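3. まな板の置き場所を決める(キッチンカウンター編)

さて、ここからがこのガイドの本題です。冷蔵庫も食器棚も後回しでかまいません。私がいろんなお宅の台所を手伝ってきて、最初に決めると後がぐっと楽になるのは、まな板の位置なんです。まな板が決まると、トースターも調味料の瓶も、自然に居場所が見えてきます。

大理石柄のカウンターに竹のまな板、家電は横に寄せて、こまごました物は奥のタイルの壁ぎわへ一列に。私の好きな並べ方です。 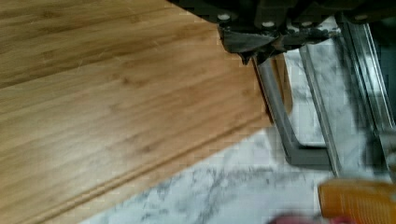
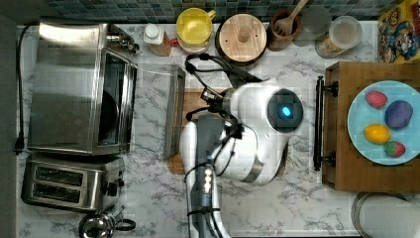
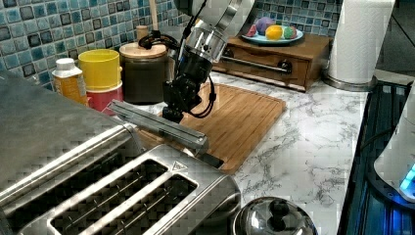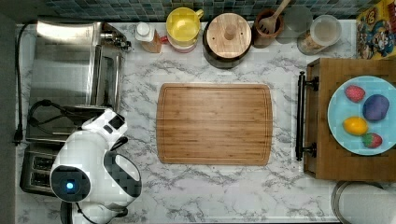

この章で使うもの

・まな板(溝つきのもの。木でも竹でも手順は同じです)
・乾いた布巾2枚、かたく絞った布巾1枚
・メジャー
・マスキングテープ
・滑り止めシート(私はVestowの薄手のを切って使っています)
・鉛筆

所要時間は15分くらいと書きたいところですが、途中で瓶のふたを拭きはじめたり、賞味期限を見てしまったりするので、まあ、人によります。私は一度、水曜の夕方に始めて夕飯が遅くなりました。おなかのすいていない時間にどうぞ!

3-1 いったん全部どける

手順1 カウンターの上の物を、食卓か床に敷いた新聞紙の上へ移します。奥の列の瓶も、面倒がらずに全部です。

手順2 トースターやオーブントースターは、プラグを抜いてから動かします。

注意:使ったばかりの家電はさわらないでください。金属の天面は、見た目よりずっと長く熱が残ります。それから、動かす前にトースターのパンくずトレーを外しておくこと。私はこれを忘れて、拭いたばかりの床にくずをまいたことがあります(二度もです)。

手順3 天板を、かたく絞った布巾で拭き、すぐに乾いた布巾で追いかけます。天然の大理石の場合は、酢やレモン、クエン酸の入った洗剤を使わないでください。つやがぬけて、そこだけ白っぽくなります。人工大理石や柄だけのものなら中性洗剤で大丈夫ですが、見分けがつかないときは天然だと思って扱うのが無難です。

3-2 まな板の位置を決める

手順4 まな板を置かずに、まずカウンターの前に立ってみます。包丁を持ったつもりで両手を前に出し、ひじが体のわきに軽くつくところ。そこがまな板の中心になります。

手順5 その場所にまな板を置き、左右のあき具合を見ます。片側は切った物を入れるボウルやお皿のために、もう片側はこれから切る野菜のためにあけておきます。利き手側にお皿、と書いてある本が多いのですが、私は逆のほうがしっくりきます。両方試してください。

手順6 手前のふちが天板から飛び出していないか確かめます。飛び出しているとエプロンのポケットが引っかかって、板ごと手前に来ます。指2本ぶん奥へ入れるのがちょうどいいです。

手順7 決まったら、四隅の位置にマスキングテープを小さく貼り、鉛筆で印をつけます。三日使ってみて不満がなければ、テープをはがしてかまいません。もう手が覚えています。

メモ:まな板の向きで悩む方がけっこういます。横長に置くと長ねぎやきゅうりが切りやすく、縦長に置くと左右が広く使えます。奥行きのあるカウンターなら縦長もいいですよ。狭いお宅では、奥の瓶の列にまな板の角が当たらないかだけ見てください。

3-3 滑り止めを敷く

手順8 滑り止めシートをまな板よりひとまわり小さく切ります。はみ出すと、そこにくずがたまって掃除が面倒になります。

手順9 シートを敷き、上からまな板をのせて、角を順番に押してみます。かたつくようなら板が反っています。裏返して落ち着くなら、しばらくその面で使いましょう。溝のある面が下になってしまう場合は、シートを二つ折りにして低いほうの角に足してください。

注意:ぬれたままのシートを板の下に敷きっぱなしにしないこと。竹は水に強そうな顔をしていますが、ふちのあたりから黒ずんできます。洗ったら布巾で拭いて、立てかけて乾かし、それから元の場所へ。

メモ:溝は、トマトや桃の汁、焼いたお肉の肉汁を受けるためのものです。ここの洗い残しがいちばん多いので、たわしは溝に沿って走らせてください。月に一度、私は2月から始めたのですが、食用のミネラルオイルを薄く塗っています。溝の中は綿棒で。地味な作業なのに、これが楽しいんですよ。

3-4 家電を戻す

手順10 コンセントの位置を確かめ、コードがまな板の上や手前を横切らない側に家電をまとめます。コードは壁ぎわに沿わせるのが基本です。

手順11 トースターのレバーや、オーブントースターのつまみに手が届くか、実際に動かしてみます。扉のあるものは必ず全開にしてください。閉まった状態で「よし」と思って、開けたらまな板に当たった、というのは本当によくあります。

手順12 家電のまわりのすきまは、それぞれの説明書に書いてある寸法を優先します。私の友人のRamiro Mirandaはここをメジャーなしで済ませて、結局ぜんぶやり直しました。目分量はやめましょう。

注意:トースターは上から熱が出ます。吊り戸棚の真下で使うときは、手前に引き出してから焼いてください。布巾を上に掛けておくのもだめです。

3-5 奥の列を並べる

手順13 背の高い物と低い物を、交互にせず、よく使う順に並べます。見た目をそろえたくなる気持ちはわかりますが、毎日使う塩が遠いと腹が立ちます。

手順14 ヘラや木べらを立てる入れ物は、まな板から手を伸ばしてすぐのところへ。柄が長い物は上の棚にぶつからないか、抜き差しして確かめます。

手順15 粉や粒の物は、中身の見えるふたつきの容器に。底に日付のテープを貼っておくと、後の自分が助かります。わが家ではZatiaの1050mlのものに砂糖を入れていて、袋ひとつがきれいにおさまりました。シリアルの箱のような背の高い紙箱は、列の端に立てかけます。コンロやシンクの近くは避けてください。

手順16 最後に、壁のタイルと容器のあいだに布巾が一枚通るくらいのすきまをあけます。油はねを拭くときに、全部どけなくても手が入ります。細かいモザイクタイルは目地が多いので、このすきまのありがたみが違います!

うまくいかないとき

・まな板の上がいつのまにか物置になる
郵便物や鍵の置き場を、カウンターの外に作ってください。私は玄関にかごを置いたら、ぴたっとおさまりました。

・奥の列がだんだん前に出てくる
物が多すぎます。ひと月さわらなかった容器を、ひとつだけ戸棚へ。いっぺんに減らすと、たいてい戻ってきます。

・背の高い人と低い人が同じ台所を使う
中心の位置は、長く立つほうの人に合わせます。Vega Goicoecheaのところは夫婦で揉めて、平日と休日でテープの色を変えていました。それもありだと思います。

次の4章では引き出しの中に入ります。まな板の印のテープはまだはがさずに、そのまま進んでください。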